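An Afternoon Watching a Robot Sew

10th November

I finally got to the Tondis open day! I have been meaning to go ever since they moved into the old printing works by the canal, and every year something gets in the way. This year I blocked out the whole afternoon, packed a sandwich, and took the number 18 bus to the end of the line.

If you don't know the place, Tondis is a training lab for surgical robotics. Surgeons go there to practice, engineers go there to try out ideas, and one day a year they let people like me wander through with a paper badge and ask too many questions. I have no medical background at all. I fix sewing machines for a living and I like anything with small moving parts, so this was pretty much a birthday present.

You start in the front hall, where they hand out a little map, and then you can go around in any order. I went the wrong way immediately and ended up at the Kravets bench, and I'm so glad I did, because there was almost no line yet and I got to stand right up at the rail (later on it was five people deep and I could only see the backs of jackets).

The suturing demo

Kravets is the lab's name for their practice program, the one where the robot arms are driven by a person sitting at a console a few steps away. The operator has her head down in a viewer and her fingers in a pair of loops, and every small thing she does with her hands gets done again, smaller, over at the table. They had a big monitor up for the rest of us. The practice surface is a pad with a skin-like look to it, cream in some parts and pink in others, and on the big screen you could see tiny wrinkles all over it. I had expected something flat and rubbery, like a mouse pad.

The thread is what got me. I handle thread all day long and I know how badly it behaves. It curls, it springs back, it catches on whatever is closest, and it twists up on itself the second you give it slack. Black suture thread turns out to be every bit as stubborn as the stuff on my bench! The operator had to work with the curl the whole time, letting a loop hang off to one side while she kept hold of the part she cared about.

I stayed for four full rounds. The jaws are so narrow, two slim metal fingers with blunt ends, and between them the thread goes down into a gap you would hardly think was there. There's a pivot pin just below, and I spent a good while staring at that and thinking about wear (sorry, it's the job). With the thread pinched like that you get two strands coming down from above and closing into one line just above the tip, with the tail sticking out on the other side. It looks so much like the moment just before a lockstitch forms that I said "oh!" out loud and the man next to me laughed. 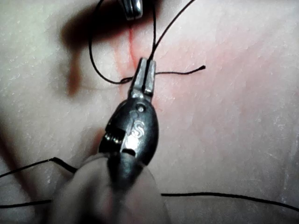
Trying it myself

After the demo they let visitors have a turn on a smaller practice console called the Gutulora. No needles on this one, just soft rings that you move from one peg to another. You get 183 seconds on a timer, which sounds like plenty, and then you sit down and find that your hands have forgotten everything they ever knew.

The first thing I noticed was that I couldn't feel the ring. I squeezed way too hard. At home I know by touch when a thread is about to snap, and at the console I had to learn it with my eyes instead, by watching how the ring changed shape. One of the staff told me to slow down to half the speed that felt natural, and then half of that again. That helped a lot. I moved three rings and dropped the fourth, and I would have stood in line for another go if there hadn't been a crowd of school kids behind me, all of whom did better than I did.

The best score on the whiteboard was 309 points. I got 145. I am choosing to be proud of this.

Upstairs

The second floor was quieter and had the Skarnasden room, where they take old instruments apart and lay the pieces out on felt. I could have moved in. Everything inside is cables and pulleys, thinner than I would have guessed, and the engineer at the table let me turn one of the drive wheels by hand so I could see how it pulls on the tip. I asked how they deal with cable stretch and got a long, happy answer with a drawing on the back of my map. I have pinned it up over my workbench.

We also talked about lighting. Shiny metal under bright lights throws glare back at the viewer, and apparently people have strong feelings about it. I do too, having spent years trying to thread needles under a bad lamp.

A few notes if you're thinking of going next time. Get there early and go to the suturing bench first. The café closes before the building does. Wear shoes you can stand in, there are hardly any chairs except at the consoles. Kids are welcome and there is a table with magnets for the really little ones.

They're running a shorter evening version in March, with just the consoles, and I've already put my name down. I'm going to practice with tweezers and O-rings until then.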